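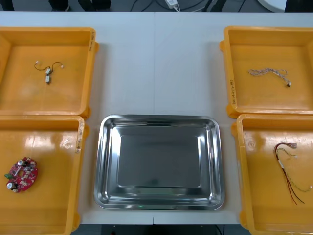
Aivar Rätsep wrote:

> I have read the collection notes twice and I still don't see how the operators
> are supposed to choose the next part. If they always start with whichever one
> is easiest to grab, the policy will learn the order along with the grasp, and
> then it falls over the first time a bin is empty. We had this at Grevau in
> October. Also, is one person doing all the demonstrations? And what happens to
> the failed ones?

Hi Aivar, hi all,

Fair points. Answering in order.

Choosing the part. The operator doesn't choose. A prompt on the screen names the bin before each episode, and the list is shuffled at the start of every session. The task is one part from the named bin into the steel tray, then back to the rest pose. The session script used to allow "any bin" as a prompt and I have taken that out. The episodes recorded with it are still on the server under Jostel, but please leave them out of training for now.

Parts. There are four yellow bins with the tray between them. We have the wire harness with the white connectors, the twisted white and red pair, the longer bundle with the multi-pin connector and the sleeve, and the round red board. The board goes in by its edge. Please do not let anyone lift it by the capacitors, even if the gripper closes on them nicely. One operator did this for a whole afternoon and I had to throw the lot away.

The wires are the hard part, as expected. They never lie the same way twice, and a grasp that works on the connector end doesn't tell the model much about picking up the middle of a loop. I have asked for both. When the operator resets a bin, the part gets dropped in from a hand's height and is left as it falls. No straightening it out afterward. If it lands over the rim, drop it again.

Operators. We have 4 at Prikville, taking turns. Each one records 100 episodes per part and then moves on to another part. I would like at least one person from Roussel as well, because our people all trained each other and they have the same habits – they all come in from the right, for one thing.

Failed episodes. Keep them. Mark them as failed in the log and say at what point: missed grasp, dropped on the way, or wrong bin. If the operator misses, recovers and still gets the part into the tray, that counts as a success with a retry, and I want those more than the clean ones. Anything over 5 retries should be stopped and marked as failed.

Two things I have not settled:

The metal tray gives strong reflections, and the bin floors do too to a lesser degree. I could put a matte liner in the tray, but the customer's line won't have one. My preference is to leave it and vary the lights. Opinions welcome.

The marks on the bin rims. If we never swap the bins, the model may use the handwriting to find the right part. I plan to move the bins around between sessions, unless someone has a reason to keep them fixed.

The revised notes are in the usual folder, dated 24/01/2026. Section 4 is the one that changed.

Regards,
Prikville bench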